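Pridlow Tabletop Panels: Frequently Asked Questions

What sizes are available?
Pridlow panels are sold in a standard depth and a wide depth. Both share the same length, so either can be joined to the other along the long edge. Custom sizes are cut at the Dilgate shop and cannot be returned.

Can two panels be joined to make a deeper surface?
Yes. Use the Sokol joining kit, which contains the connectors and a hex key. Set both panels face down on a flat floor, insert the connectors, and tighten each a little at a time. A thin seam remains visible. It is normal and does not affect the load rating. 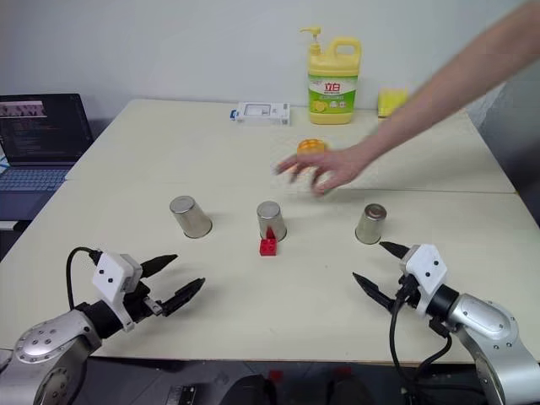
If one side of the seam sits higher than the other, loosen the connectors by two turns, press the panels level, and tighten again. Do not sand the edge. Sanding removes the sealed coating and voids the warranty.

Will a new panel match one I already own?
Light finishes darken slightly with exposure to daylight. A panel bought in January and one bought the following summer may differ in tone for several months. Order both panels together if an exact match matters. Finishes from the original Lunwood line, introduced in 1969, are no longer mixed.

How do I clean the surface?
Wipe with a damp cloth and mild dish soap, then dry. Avoid bleach, acetone, and abrasive pads. Dried glue can be lifted with a plastic scraper held flat.

Can I place hot items on it?
Use a trivet. Heat marks in the coating are permanent and are not covered.
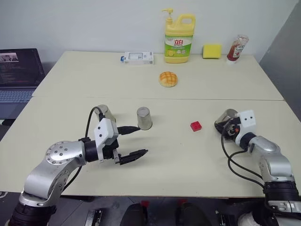
How long is the warranty?
Panels are covered for 5 years from the delivery date. Connectors and legs are covered for 2 years. Keep the order number, as claims cannot be processed without it.

Do you ship replacement legs separately?
Yes. Measure the bolt spacing before ordering. Legs for Lunwood tables use a narrower plate and do not fit Pridlow panels.

Page last updated: 2019-06-07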